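Markside Play Library
Progress report to the Kanagaratnam Fund
Period covered: September to December
Prepared by Italo Marchetti, project lead

Summary

The grant was awarded to sort, repair and repack the library's stock of building bricks so that the sets can go out on loan again. Sorting is finished at the Markside site and has started at Turnness. We have 452 loan bags planned across both sites. The Markside share is packed and on the shelves. Spending is within budget and we are not asking for any change to the total.

Work completed

All bricks at Markside have been taken out of the old mixed tubs. Families had been returning sets to whichever tub was nearest, and over the years the sizes and brands had become mixed together. We sorted first by fit, then by size, then by color. Sorting by color first was tried in September and dropped, as it meant handling every piece twice.

Pieces that were cracked, chewed or would not hold to another brick were removed. Most of these came from the two oldest tubs. They have gone to the recycling point in Pedden, which takes hard plastic.

Washing was done in mesh bags in the kitchen sink, with drying overnight on towels. The tumble drying suggested in our application was not used. A test batch came out with dull surfaces and we did not want to risk the rest.

Each loan bag now has a card with a picture list of what should be inside. Parents at the Turnness branch asked for this, and it has made returns quicker to check at Markside as well.

Work in progress

Turnness has more stock than we were told at the start. Part of it was in a cupboard that had not been opened since the branch moved, and it includes baseplates and wheels that were not on the inventory. We expect sorting there to take 5 more weeks.

We are also preparing four starter sets for the youngest borrowers. These use a small number of larger pieces in plain colors, laid out on a paper-covered table so that the adult and child can see everything at once. We settled on a dull, gray-brown paper for the sorting tables. Shiny white tabletops made it hard to pick out the pale bricks under the ceiling lights, and the paper is cheap enough to replace when it gets marked.

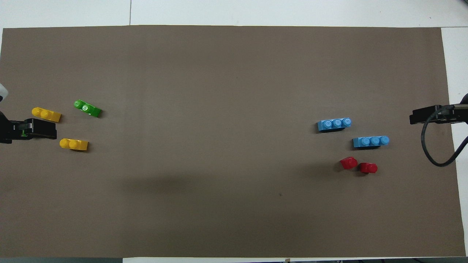 Two yellow bricks and a green one on the table paper.

Yellow and green have been kept in the starter sets. Dark blue and black were left out after children at the first two sessions had trouble telling them apart late in the afternoon.

Problems and changes

The label printer failed in October and labels for the first batch of bags were written by hand. They are readable but some have already rubbed. We will reprint them when the bags come back in.

The zip bags bought in September split at the corners when full. We have changed to drawstring cotton bags. These cost more, and the difference has been covered from the storage line, where we spent less than planned by reusing the shelving from the Pedden store.

Budget

Storage is underspent and bags are overspent by a similar amount. Replacement bricks have not been ordered yet. We want to finish Turnness first, so that we know which sizes are short. Receipts to the end of the period are attached separately.

Next period

Finish sorting and washing at Turnness. Order replacement bricks. Reprint the worn labels. Put the starter sets out on loan at both sites and record which ones come back incomplete. The next report will include loan numbers for each site.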